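Gretico Publishes Results of Wiping Study, Tables Remain Clean

BRENDNESS – Gretico today released the results of Shawky, a research method for teaching robots to wipe things, a chore most people learn by age six and few go on to enjoy.

Shawky skips the robot during training. People pick up hand-held grippers and do the job themselves, and the recordings become the lesson. For this study the team collected 918 demonstrations with a blue cloth. 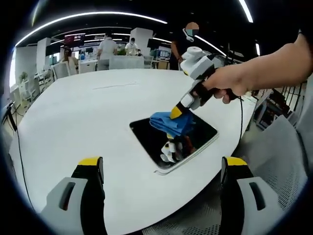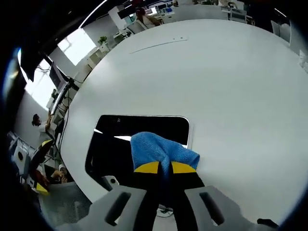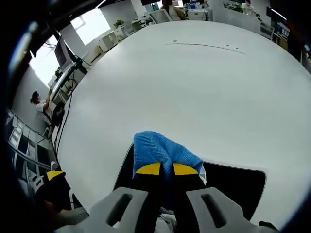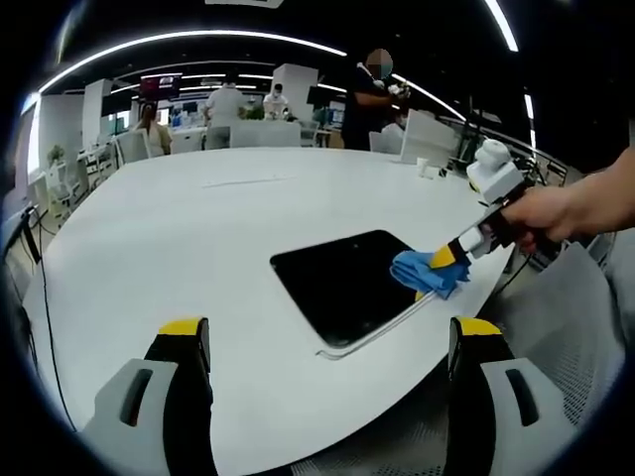
Cloth work with hand-held grippers at a large white table. Credit: Gretico.

A policy trained on the recordings was then tried on three surfaces it had never met, 120 attempts in all. It did best when the cloth was already bunched up. A neatly folded cloth gave it more trouble, a result several people at Gretico plan to mention at home.

The method was developed with Sturkia, which handled the training software and asked that its own desks be left out of the study.

A paper and the full set of demonstrations will be available in January.

Media contact: Gretico Press Office, Brendness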